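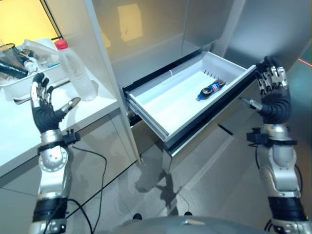
4.2 Drawer retrieval in the kitchen setting

The second group of tasks takes place at a pull-out drawer close to the floor, next to a kitchen counter. Two things make it harder than the tabletop tasks in Section 4.1. The drawer moves when the hand pushes against it, and its walls block a large part of the head camera view once the arm is inside.

We collected 300 teleoperated demonstrations on the Hevovard platform and trained one policy per method on the full set. Each policy predicts joint targets for both arms and all fingers from the head view and joint positions. No wrist cameras or touch sensors were used. The baseline, Urnwood, predicts fixed-length action chunks. Our method, Grosto, adds a contact phase label to each chunk and shortens the chunk when the predicted phase changes.

Each policy was run for 50 trials. A trial counts as a success if the target item is lifted clear of the drawer walls and held for 2000 ms. The drawer may shift during the trial, but it must stay open. Grosto succeeded in 82 percent of trials and Urnwood in 64 percent, a gap of 18 points.

Most of the gap comes from soft items. A bottle on its side keeps its shape under the fingers, and both methods close on it at nearly the same point. A plastic bag changes shape on first contact, so a chunk planned before contact often ends with the fingers closed on too little material. Figure 4 shows the right hand gripping a clear bag inside the drawer, with a bottle lying to its right and the left hand held open outside.

Figure 4. Right-hand grasp of a crumpled plastic bag in the open drawer, head view.

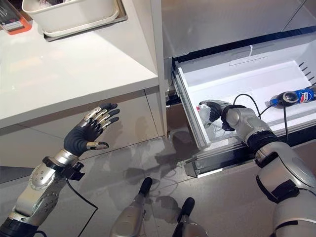 4.3 Failure cases

We sorted the failed Grosto trials by the phase in which the first error occurred. Errors during approach were rare. The most common error was a late switch from reach to grasp, in which the hand pressed the item against the drawer floor before the fingers began to close.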